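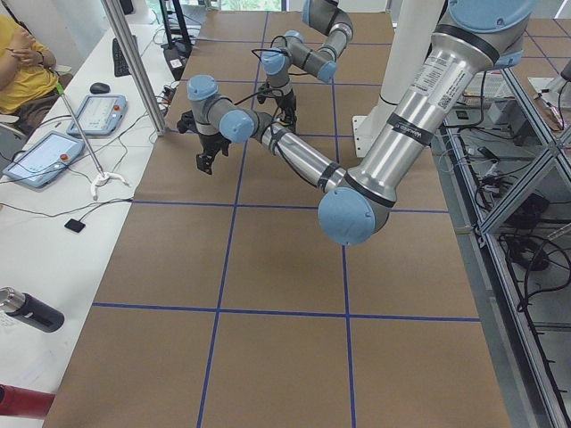
Two robot arms over brown paper and blue tape

How to Turn One Sung Line into a Vocal Chop Hook
By Isauro Bañuelos

I've been making dance tracks in the back bedroom for long enough to have a folder of unfinished ones I'm afraid to open, and if you listened to them all in a row (please don't) you'd hear the same trouble in most of them. Nice drums, nice bass, a pretty little intro, and then the drop arrives and there's nothing to sing along to. The track that got me past it was one called Virnell, which I finished last August, and the whole hook in that song comes from a single line of singing chopped into little pieces and played back like a keyboard. People have been writing in to ask how it was done, so let's go through it slowly.

You'll need any music program that can cut audio and load a sampler, a pair of headphones, and a voice. It can be your own voice! Mine is no great thing, and it's all over that record.

Step 1: Record a plain line

Set your project to a comfortable speed (Virnell runs at 80 beats per minute with the drums playing double time, so it feels a good deal quicker than it is) and loop four bars of simple chords. Now sing something over them. The words hardly matter, but the vowels matter a lot. Long open sounds like "ah," "oh" and "ay" chop beautifully, while anything full of S and T sounds will spit at you once it's been cut up and repeated. My line was "all the way over to you," sung rather sleepily.

Do several takes, and keep the ones where you wandered off the tune. I ended up with 17 takes of mine, and the piece that everybody hums came from one I'd nearly thrown out.

Step 2: Clean it, but only a little

Trim the silence off both ends. Roll off the low rumble with a basic filter, and turn down any breath that jumps out at you. Then tune the line, a bit more firmly than you would for an ordinary lead vocal, so each piece sits on a definite note. If your tuning tool has a speed control, push it toward the fast end. A slightly robotic edge is perfectly welcome in this style, and once the echo goes on it melts into the rest.

Step 3: Cut it up

Zoom in until you can see the shape of each syllable and make a cut right at the start of it, where the wave begins to swell. Cut too early and the chop will feel late when you play it, which is maddening to track down afterward – I once spent a whole evening blaming my drums for it. Put a tiny fade at the beginning and end of every piece to avoid clicks.

Load the pieces into your sampler, one to a key. Most programs will do this for you if you drag the clip in and choose the slice option, but do check where it has put the cuts. It's usually fooled by soft consonants like W and Y, and you may have to nudge those by hand.

Set the sampler to play one voice at a time, so that each new chop cuts off the one before it. That abrupt little handover is a big part of the sound. 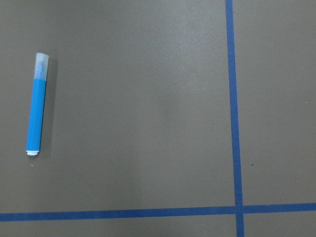 Step 4: Play before you draw

Please don't reach for the mouse yet. Loop the chords, put your fingers on the keys and just mess around for a while with recording switched on. You'll hit wrong pieces in the wrong order and some of those will be lovely. When something makes you nod, stop, listen back and find the best 2 bars. Copy them out to fill eight, then change the ending the last time around so the ear has somewhere to go.

If you're stuck, try starting with the rhythm alone. Pick one chop and tap it out like a drum part, leaving plenty of gaps, and only when the rhythm feels good should you start swapping in other notes. Leave the first beat of the bar empty once in a while too. It gives the kick some room and makes the voice feel as if it's leaning into the music.

Step 5: Shift the pitch

Take your favorite piece and raise it by an octave, or drop it by five or seven half steps. If your sampler has a formant control, move that separately. Raising the formant makes the voice smaller and younger, lowering it makes the voice bigger and darker, and the tune stays put either way. On Virnell the main chop is up an octave with the formant pulled back down a touch, and underneath it there's a quiet copy at the original pitch.

Step 6: Give it some space

I use a short bright reverb and an echo set to dotted eighth notes, both on sends, with the echo filtered so it doesn't muddy the bass. Then comes a compressor triggered by the kick drum, so the voice ducks and swells with the beat. Go easy on the depth at first. You can always add more, and it gets tiring quickly when the whole mix is heaving up and down.

One more small thing: bring the whole, uncut line in somewhere before the drop, even very quietly. Mine is tucked behind the piano in the second verse. By the time the chopped version comes in, the listener has already met those sounds, and the hook feels familiar on its first play.

Bounce the hook down to audio when you're happy with it, and save the sampler patch under a name you'll recognize later. Mine was called "newnewvox" and I had a terrible time finding it again when I wanted it for the remix.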